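4.2 Battery life and position reporting

Each tracker was set to report its position every 15 minutes while the wearer was moving and to go to sleep when the motion sensor stayed quiet. We used the same unit throughout, the Trodora wrist model with a 700 mAh battery. Units were charged overnight by the family, and the charge level was logged with each report.
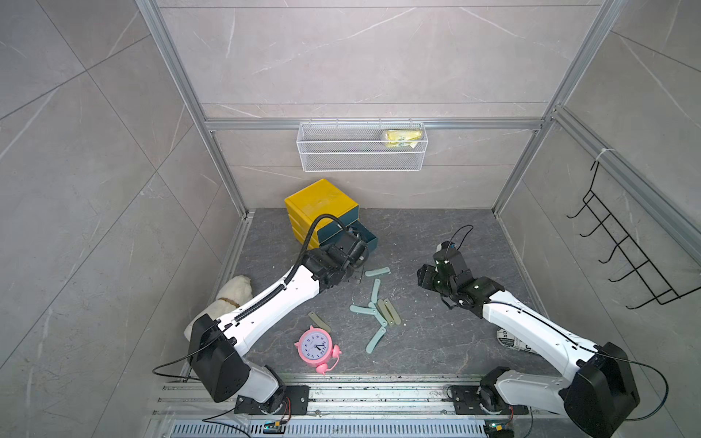 Most low-battery alerts came in the evening. Wearers who walked under heavy tree cover used more power, as the receiver stayed on longer looking for satellites. Montes and Zabala saw the same pattern in Skaltevstead, with an older unit and a longer reporting interval. We did not try to correct for weather.

Figure 3. Bench setup, Vundside laboratory.
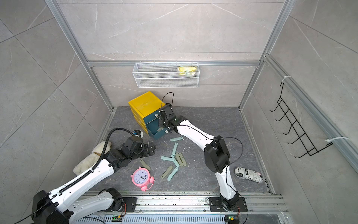 The home zone was a circle with a radius of 200 meters centered on the front door. A smaller zone gave too many false alerts in apartment buildings, where the reported position can jump across the street while the wearer is sitting indoors. Two families asked for a wider zone that took in a nearby park – we allowed this and left their alerts out of the comparison.

Caregivers received a text message when the wearer left the zone. If no reply came, a second message went to the backup contact named on the consent form. Response times are taken from the message log and do not depend on what caregivers remembered. They are reported by time of day in Section 4.3.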